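In Defense of the Round Table

I've been apartment hunting in Sultley since November, and I have now stood in a whole lot of other people's dining rooms. Nearly every one of them had a rectangle in it. Big long rectangles, shoved lengthwise into rooms that clearly didn't want them, with a chair at one end you could only reach by sucking in your stomach. I have opinions about this! Buy a round table.

I grew up with a rectangle, so I know what I'm talking about. My seat was on the long side, in the middle, with my back to the radiator, and I spent most of my childhood hearing half of two conversations. The good one was always at the far end. By the time the potatoes reached me they'd been picked over by everyone with a better seat (my brother, mostly). And there was a head of the table, of course, and whoever sat there got to decide when dinner was over.

Then I moved to Prarkel for a job and rented a place with a round table already in it, a wobbly old thing 40 inches across that the landlord wanted gone. I kept it for ten years. Four people could eat at it in comfort, six if they liked each other, and everybody heard the same joke at the same time. You don't know how much that matters until you've been the person asking "what did she say?" all through dessert.
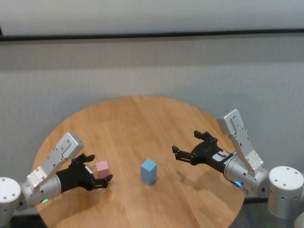 Round top, light wood, a curved edge all the way to you.

Now, the arguments against. People tell me a round table wastes space because you can't push it against a wall. Sure, you can't, and I'd say a table against a wall is a shelf. People also tell me they host big holidays. How often, though? Once a year, maybe twice? I had 20 people over one winter and they ate off their laps, on the stairs, standing at the stove, and it was the best party I ever threw. I wouldn't buy furniture for the other 364 days based on that one.

The money complaint is fair, I'll admit. At the Stinitz store out by the highway the cheapest round one was $400, and a rectangle with the same legs was $100 less. That stings. But the secondhand places are full of them, especially in spring when everyone's moving, and a scratch on a table just saves you from making the first one yourself.

My one real warning is about size. Past a certain width you can't reach the salt and you end up shouting across the thing like you're hailing a boat. Keep it small. Let the elbows bump a little.

Anyway, I'm seeing another apartment tomorrow. The listing says "formal dining area" and I'm already annoyed.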